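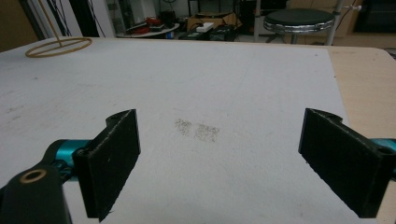

Evangelia Ververidis

Prilerik 60
Visueller Zeitgeber für Lerngruppen, Förderräume und Einzelarbeit
Hersteller: Jarska
Artikelnummer: 796

Der Prilerik 60 zeigt eine verbleibende Arbeitszeit als farbige Kreisfläche an. Der Anzeigebereich reicht von einer Minute bis 60 Minuten. Die Fläche verkleinert sich stufenlos im Uhrzeigersinn. Kinder, die die Uhr noch nicht sicher lesen, können den verbleibenden Anteil ohne Zifferblattkenntnis abschätzen. Eine Ziffernskala am Rand ist vorhanden und lässt sich mit dem beiliegenden Blendring abdecken.

Vorgesehen ist das Gerät für den Vorschulbereich, die Grundschule und die Lerntherapie. In Gruppen mit stark unterschiedlichem Arbeitstempo, etwa in Drehtürmodellen oder in der Begabtenförderung, wird es häufig in mehreren Exemplaren nebeneinander betrieben. Für diesen Fall sind die Blendringe in vier Farben erhältlich.

Funktionsweise

Die Zeit wird durch Drehen der Mittelscheibe eingestellt. Die Scheibe rastet in Schritten von einer Minute. Nach dem Loslassen beginnt der Ablauf mit einer Verzögerung von zwei Sekunden, sodass eine Korrektur der Einstellung nicht bereits als Start gewertet wird. Ein Zurückdrehen während des Ablaufs ist zulässig und beschädigt das Laufwerk nicht.

Am Ende der Zeit erfolgt je nach Schalterstellung:
Stellung 0: kein Signal, die Anzeige bleibt auf Null stehen
Stellung 1: ein einzelner gedämpfter Ton
Stellung 2: dreimaliger Ton, Abstand jeweils eine Sekunde
Stellung 3: Lichtsignal ohne Ton

Für geräuschempfindliche Kinder empfiehlt der Hersteller Stellung 3. Das Lichtsignal ist weiß und blinkt nicht. Es wird über vier Sekunden aufgehellt und danach über die gleiche Dauer wieder abgesenkt.

Technische Daten

Anzeigedurchmesser: 18 cm
Gehäuse: 21 x 21 x 5 cm
Gewicht ohne Batterien: 420 g
Stromversorgung: 2 x Mignon (AA), nicht im Lieferumfang
Betriebsdauer je Batteriesatz: 1000 Stunden in Stellung 0, in Stellung 3 entsprechend kürzer
Ganggenauigkeit: Abweichung höchstens 20 Sekunden auf 60 Minuten
Laufwerk: Quarz, schleichend, ohne Sekundenschlag
Aufstellung: Standfuß ausklappbar, Neigung zweistufig
Wandmontage: Schlüssellochaufnahme auf der Rückseite, Schraubenkopf bis 8 mm
Zulässige Raumtemperatur: 5 bis 40 °C

Die Frontscheibe besteht aus entspiegeltem Acryl. Sie ist verschraubt und kann als Ersatzteil bezogen werden. Das Batteriefach ist ebenfalls verschraubt.

Lieferumfang

1 Zeitgeber Prilerik 60
1 Blendring neutral
1 Standfuß, vormontiert
1 Kurzanleitung in deutscher Sprache
1 Block Arbeitszeitprotokolle, DIN A5

Das Arbeitszeitprotokoll enthält je Zeile die Felder Aufgabe, geschätzte Zeit, eingestellte Zeit und Unterbrechungen. Ein Auswertungsschema liegt nicht bei. Das Protokoll dient der Verlaufsdokumentation und ist kein normiertes Verfahren. Rückschlüsse auf Aufmerksamkeitsstörungen oder auf eine Hochbegabung sind daraus nicht ableitbar.

Hinweise zur Verwendung

In der ersten Woche sollte die eingestellte Zeit deutlich unter der Zeit liegen, die das Kind ohne Hilfe durchhält. Für Vorschulkinder sind fünf bis acht Minuten üblich, im ersten Schuljahr zehn bis zwölf. Eine Verlängerung erfolgt in Schritten von höchstens zwei Minuten und erst nach mehreren ruhigen Durchgängen.

Das Gerät soll im seitlichen Blickfeld stehen, bei Rechtshändern links. Steht es direkt vor dem Kind, wird die Anzeige in kurzen Abständen kontrolliert und die Aufgabe unterbrochen. Bei Kindern mit ausgeprägter Prüfungsangst oder perfektionistischem Arbeitsstil kann eine sichtbare Restzeit den Druck erhöhen. Dann wird das Gerät mit der Anzeige zur Lehrkraft aufgestellt und nur das Endsignal genutzt. Als Mittel zur Sanktion, etwa zur Bemessung von Auszeiten, ist der Zeitgeber nicht vorgesehen.

Zubehör und Ersatzteile

796-B Blendringe farbig, Satz zu vier Stück (blau, grün, gelb, rot)
796-F Frontscheibe mit Schrauben
796-P Protokollblöcke, Karton mit 2000 Blatt
796-W Wandhalter schwenkbar
Gakby Transporttasche, gepolstert, für drei Geräte

Die Tasche Gakby nimmt die Geräte nur ohne Wandhalter auf. Blendringe können montiert bleiben.

Kompatibilität

Blendringe der früheren Ausführung mit drei Haltenasen passen nicht. Die aktuelle Ausführung hat vier Haltenasen und wird seit Oktober ausgeliefert. Das Baujahr ist auf dem Typenschild im Batteriefach vermerkt. Frontscheiben sind zwischen beiden Ausführungen austauschbar.

Reinigung und Wartung

Front und Gehäuse mit einem leicht feuchten Tuch abwischen. Alkoholhaltige Mittel führen auf der Acrylscheibe zu Trübungen und sind auch verdünnt nicht geeignet. Gehäuse und Standfuß vertragen handelsübliche Flächendesinfektion, sofern die Scheibe ausgespart wird. Während der Schulferien sind die Batterien zu entnehmen. Das Laufwerk ist wartungsfrei und darf nicht geölt werden.

Bezug

Vertrieb über Balaskas Lehr- und Therapiebedarf. Schulen, Kindertagesstätten und anerkannte lerntherapeutische Praxen bestellen auf Rechnung, Privatkunden gegen Vorkasse. Ab sechs Geräten wird ein Staffelpreis gewährt, der auf Anfrage mitgeteilt wird. Ansichtsexemplare können für vier Wochen angefordert werden. Die Rücksendung erfolgt in der Originalverpackung, der Protokollblock verbleibt beim Besteller.

Gewährleistung: zwei Jahre ab Rechnungsdatum. Ausgenommen sind Batterien und Schäden durch ausgelaufene Zellen.

Stand der Angaben: 03.08.2020
Technische Änderungen vorbehalten.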